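Lokex Storage Bins: Frequently Asked Questions

What sizes do the gray bins come in?
The bins are sold in two depths, 12 inches and 16 inches, on the same footprint. Both have sloping walls, so the usable floor is smaller than the opening. Check the floor dimensions on the Stistau size chart before ordering dividers.

Is the scuffing on the floor of a used bin a defect?
Light streaks and surface scuffs are normal wear and do not affect the load rating. Replace a bin if a fingernail catches in a scratch, if the floor bows when empty, or if a corner shows a white stress line.

Can I store bottles on their sides?
Capped bottles can be stored on their sides. Tighten screw caps first and point the necks the same way. Keep bottles with pump or flip tops upright.
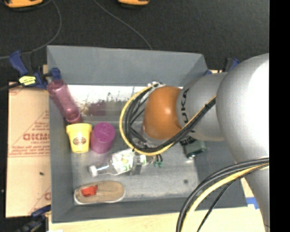 How should a bin of mixed items be cleaned?
Empty the bin completely and wipe the walls from the rim down. Wash the floor with warm water and a mild dish detergent, rinse, and let it air dry upside down. Do not use scouring powder or a wire brush. For sticky residue from labels, apply vegetable oil for ten minutes, then wash again.

How much weight can one bin hold?
The rated load is 200 pounds, evenly spread, with the bin resting on a flat surface. On open wire shelving the rating drops by half. Do not lift a loaded bin by one wall.

Do the bins nest?
Empty bins of the same depth nest. Stacking filled bins requires the Hegde lid, part 353, sold separately. Bins of different depths should not be nested, as the deeper one will wedge.

Are replacement labels available?
Blank label sheets ship from the Irnovmont warehouse every Tuesday. Apply them to a clean, dry outer wall.

Related items
Hegde lid, part 353
Stistau size chart
Divider sets for sloped bins
Removing label residue

Contact Lokex | Copyright Lokex | Back to top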